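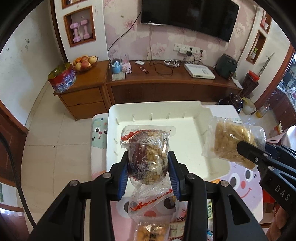
Progress report: gripper upkeep and set-up, Mestier packing work

Search this site
Enter keywords
Go

Report date: 9/21/18
Covers the period from April

1. Summary

Both grippers are in working order and the packing task on wrapped foods is running again after the stoppage in the spring. The pad change on the first gripper is finished. The second is still on its old pads and is next in line. Spending on spares is inside the amount agreed.

2. Pads and jaws

The first gripper now has ribbed blue pads on both jaws. The earlier flat pads slid on glossy film, and the packages used in this task are nearly all clear plastic with a loose fold at the top. Tirkholm supplied the new pads. They are wiped down at the end of each session with a damp cloth and left to dry with the jaws open. Solvent is no longer used, as it hardened the first set within a month.

The log shows 2604 open and close cycles on the new pads so far. We check the ribs every 200 cycles and plan to replace the pads at 600 cycles past the first visible wear. There has been none yet.

3. Pivots and linkages

Play in the linkage was the cause of the spring stoppage. One of the round pivot pins had worked loose and the jaws were closing out of line, which crushed soft items on one side. All four pins were taken out, cleaned and refitted, and the one that had moved was replaced. Aerts did this on a service visit and showed us the method, so we can do it ourselves from now on. Crumbs get in through the openings in the outer arms and are brushed out weekly.

4. Table set-up

The task uses a shallow cream-white tray with a raised rim, set on a small table. Packages start outside the tray and are lifted in. The tray has to sit flat. It rocked in the first sessions, and a thin mat under one corner cured that. Cables are kept clear of the jaws — a snagged lead cost us half a day in April.

5. Results

Since the refit we have logged 734 lifts. Drops are now rare with firm packages. Crumbly foods are still the weak point, and roughly one in ten is marked as damaged when we check it afterwards. Lowering the closing force helped, but not enough.

6. Next steps

Fit the new pads to the second gripper.
Order a spare set of pivot pins from Clamotard.
Repeat the closing force trial on crumbly items.
Write up the pin refit as a one-page sheet.

No change to the budget is requested.

Related items
Mestier: spring stoppage note
Tirkholm pad order and delivery
Cleaning routine for jaws and pads
Cycle log, how to fill it in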